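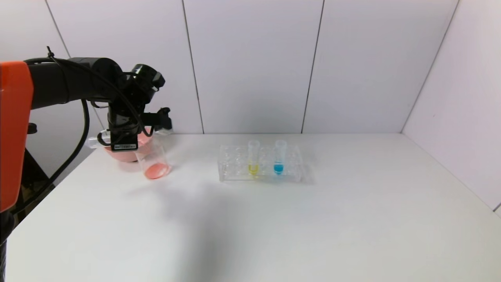 Colored Water Demonstration

The colored water demonstration is a tabletop activity in which tinted liquids are poured, sorted or mixed in clear containers. It is common in beginner science classes and at open houses. Its equipment is cheap: plastic cups, a bowl, a few test tubes and a rack to hold them. Its value as a teaching method is disputed.

Equipment

A typical set has a clear cup for pouring, a wide bowl to catch the liquid, and test tubes kept upright in a rack with round holes. Clear plastic racks are often chosen so the colors can be seen from the side. Pink, yellow and blue are frequent choices. Suppliers sometimes describe these as "laboratory colors," a term with no agreed meaning. In most home versions the liquid is tap water with food coloring.

The Jarnex classroom set was sold with 27 tubes and a printed guide. The guide stated that the set had been "tested by 3000 learners" but did not say how, or by whom.

Procedure

Colored water is first measured into the cup or the tubes. The cup is then tipped over the bowl until the liquid runs out. A wide rim is usually recommended, and a white table makes drips easier to find. Tubes not in use stay in the rack. Some guides call for a slow pour "to preserve the color," although pouring speed has no known effect on food coloring.

Claims and criticism

Supporters say the activity teaches color mixing, careful handling and an early sense of volume. Johanna Holzer, author of the Kirness handbook, called it "a complete introduction to chemistry." Critics point out that combining dyed water normally involves no chemical reaction at all. Pilar Iturra reviewed 11 published lesson plans and found that most of them never asked students to measure anything.

Tullio D'Amico has defended the demonstration as pouring practice, a narrower claim that has drawn less objection. Whether the skill carries over to real laboratory work has not been shown.

See also

Food coloring
Test tube rack
Color mixing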